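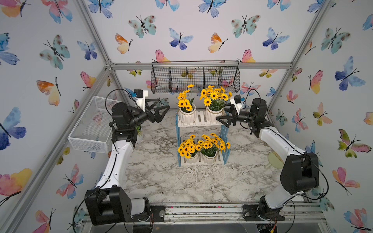
Figure 2. Two-tier stand with four potted artificial sunflowers, two pots per tier.

Section 2. Placing and dressing the stand

This section covers positioning the assembled Plikell two-tier stand, loading the pots, shaping the artificial stems, and hanging a wire basket above the display. Assembly of the side panel and shelves is covered in Section 1. Do not start this section until all shelf screws have been tightened.

2.1 Before you start

You need:
Assembled stand
Four potted artificial plants, stems folded
Felt pads, one sheet
Soft dry cloth
Tape measure
Small level

Choose a flat surface that does not rock. Stone, marble-patterned, and painted tops are all suitable. If the top is glass, check the load rating with the maker of the table before placing the stand on it.

Note: The stand is intended for indoor use. Direct sun fades artificial petals and will yellow the white shelves over time. Keep the display out of a south-facing window where possible.

2.2 Positioning the stand

1. Wipe the tabletop with the cloth and let it dry.
2. Turn the stand upside down on a folded towel. Peel one felt pad from the sheet and press it onto the underside of each foot. Hold for a few seconds.
3. Turn the stand upright. Lift it by the frame with both hands. Do not lift it by the lattice side panel.
4. Set the stand down in the middle of the tabletop, with the lattice panel on the side you want closed. The panel may face left or right. In Figure 2 it is on the right.
5. Lay the level across the upper shelf, first lengthwise and then front to back. If the stand is not level, add a second felt pad under the low foot.
6. Press down lightly on each corner of the upper shelf. If the stand rocks, go back to step 5.

Caution: Do not stand, sit, or lean on either shelf. Do not drag the stand when it is loaded. The felt pads will roll off and the feet may scratch the surface.

2.3 Loading the pots

Load the lower tier first. A stand loaded only on the upper tier is top-heavy and can be knocked over.

1. Check the underside of each pot for grit. Wipe it clean.
2. Place the first pot on the lower tier, left side. The base of the pot must rest across at least two slats.
3. Place the second pot on the lower tier, right side, and leave a gap between the rims.
4. Place the third pot on the upper tier, left side.
5. Place the fourth pot on the upper tier, right side.
6. Look at the stand from the front. The pots on each tier should be the same distance from the front edge of the shelf.

The maximum load for each shelf is 3000 g, spread evenly. Weigh ceramic pots before use if you are replacing the originals.

Pots need not match. In Figure 2 all four pots are white, but the upper left pot is faceted and the upper right pot has a rope band. A faceted pot should be turned so that one flat face points forward. On a pot with a rope band, check that the band sits level before you place the pot, because it is hard to reach once the plants are spread.

Caution: Do not water artificial plants. Water collects in the base of the pot, drips through the slats, and can swell the shelf ends.

2.4 Arranging the plants

Plants with tall, upright blooms go on the upper tier, where there is no shelf above them. Fuller plants may go on either tier.

1. Start with the upper left plant. Hold the base of the stem with one hand and straighten the stem with the other. Bend the wire a little at a time.
2. Turn the tallest blooms to the front so that the dark centers can be seen.
3. Move to the upper right plant. If it is a bushy type, open the outer stems first and leave the middle stems upright. Pull the leaves down and away from the flower heads.
4. On the lower tier, bring the front stems forward so that the flower heads spill over the shelf edge. Fold down any stem that touches the underside of the upper shelf.
5. Check the lattice side. Stems should not be pushed through the openings. A stem caught in the lattice can pull the pot over when the panel is wiped or moved.

Note: Flower heads are a push fit. If one comes off, line up the peg with the hole in the stem and press until it seats. Do not use hot glue, which softens the peg.

Stem wire will break if it is bent back and forth at the same point. Replacement stems are sold under part number 263.

2.5 Hanging the wire basket (optional)

The Pledis four-compartment mesh basket can be hung above the stand for cards, ribbon, or small tools. It is not supplied with the stand. It must hang from a fixed horizontal bar and never from the stand itself.

1. Check that the bar is firmly fixed at both ends.
2. Measure 36 cm up from the upper shelf and mark the height on the wall in pencil. The bottom of the basket should be at or above this mark.
3. Hook the basket over the bar. Both hooks must be fully seated.
4. Slide the basket sideways until it is centered over the stand.
5. Pull down gently on the front edge. If a hook lifts, close it slightly with pliers and repeat step 3.
6. Erase the pencil mark.

A second basket may be fixed to a side wall. Leave enough room to take a pot off the stand without striking it.

Caution: Hang the basket before filling it. Do not store anything in it that could chip a pot if it fell.

2.6 Care

Dust the flower heads once a month with a soft brush or a hair dryer on the cool setting. Work from the upper tier down. Wipe the slats along their length with a damp cloth and dry them right away. Clean the lattice panel with the same cloth, supporting it from behind with your free hand.

Patterned wallpaper behind the display can be marked by leaves that rub against it. Keep the rear stems clear of the wall.

Before moving the stand, unload the upper tier, then the lower tier. Replace any felt pad that has worn thin or shifted.

2.7 Common faults

Stand rocks after loading: A felt pad has moved or is missing. Unload and repeat 2.2, steps 2 to 6.
Pot tilts forward: The base is resting on one slat. Move the pot back.
Upper shelf bows: Load is above the limit. Remove one pot and check the weight of both.
Blooms droop: Stem wire is loose in the base. Push the stem down into the foam and bend it again from the bottom.
Basket swings: One hook is open. See 2.5, step 5.

For missing parts, contact the Myklebust parts desk at the Flustinton address on the back cover. Have the part number ready.

Continue to Section 3, Adding a third tier.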